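The furniture fair at Orlandini, or six halls of other people's bedrooms

I went to the Orlandini trade halls in June because I had said I would write something about dressing tables. It is a subject on which I had no opinions until the spring, when I inherited one with a drawer that opens only in damp weather. Now I have several, and the fair had six halls in which to test them.

The train gets you to Punier, and from there a shuttle bus runs every 20 minutes, according to the timetable, which I would file under fiction. The entrance hall smells of carpet glue. You are given a lanyard, a cloth bag and a catalogue listing 3,827 products, printed in a typeface suited to the contents of a matchbox. I gave up on it by the first coffee stand and went by the floor arrows, most of which pointed at other arrows.

Halls 1 and 2 are beds. I have little to report about beds except that headboards have become enormous, and that one firm is selling a model with a built-in shelf for what the leaflet calls "evening objects". I own a glass of water and a phone charger and felt rather inadequate.

Hall 3 is wardrobes, and loud, as every visitor feels bound to open and shut every door. Soft closing has won. I tried to slam eleven doors and did not manage one. Anyone raised in a house with teenagers will see the appeal, though I did wonder how people are going to end arguments. 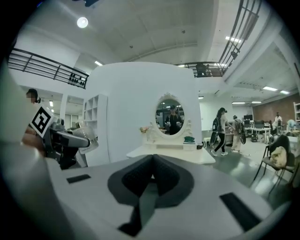

At close quarters, before lunch.

Lunch was a cheese roll of considerable age, eaten standing up beside a stack of bedside cabinets. There are plenty of chairs at a furniture fair, but they all belong to somebody, and if you sit in one for longer than a minute you are asked what your volumes are. I said mine were modest.

Hall 4 was the one I had come for. Dressing tables have had an odd century. They were in every bedroom my grandmother's generation could afford to furnish, then fitted cupboards arrived and they went out to the garage to hold paint tins. They are back, and the trade is split over what they should look like.

One side is represented by Sotex, whose tables are plain boxes on thin legs with a flap that lifts to show a mirror. Shut the flap and you have a desk, which is handy in a small flat and slightly sad, as though the thing were embarrassed about its job. The finish is good. The hinges are better. The price card had been turned to face the wall.

The other side is the carved side, and it is not embarrassed about anything. White is the colour, curves are the shape, and a straight edge is treated as an admission of defeat. I had expected to sneer and was all set for it, but a carved apron along the front of a table does something useful to a dull room. It gives the light something to do. My own table at home has a little of it, under four coats of gloss, and I have been thinking about a scraper ever since.

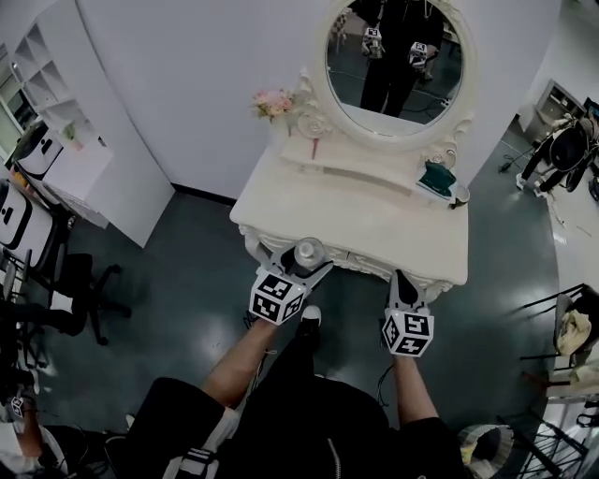 White top, scalloped front, curved legs: the carved school at full strength.

My one complaint about the carved school is dust. Every scallop is a shelf for it. I asked on the Wirnano stand how one is supposed to clean the corners and was told "a soft brush, weekly", in the tone of someone who has never done it. Wirnano also do a matching stool, upholstered in a fabric which they say resists make-up. I was offered a lipstick to try it with and lost my nerve.

Look at the drawers if you go. It is where the money is saved. Pull one right out, turn it over, and see whether the bottom sits in a groove or has been stapled on and wished luck. On the cheaper stands the staff become very chatty when you do this. Look at the back too, if they'll let you move the thing from the wall. Plenty of tables that are all flourish from the front are bare board behind, and if yours is going under a window the neighbours will get the bare board.

Hall 5 is mattresses. I lay on one and lost a quarter of an hour. Hall 6 is lighting, and closes early, so I can tell you only that it has a handsome door.

The last shuttle goes at half past five and is full by quarter past. Take your own lunch. The cloth bag split at Punier station, but the catalogue is now under the short leg of my dressing table, and fits it very well.

Related items
Four coats of gloss: what's under my dressing table
Stuck drawers and what candle wax can do for them
A wet afternoon at the Punier tile works
Wallpaper by the mile: the Sotex seconds shop
Are stools chairs?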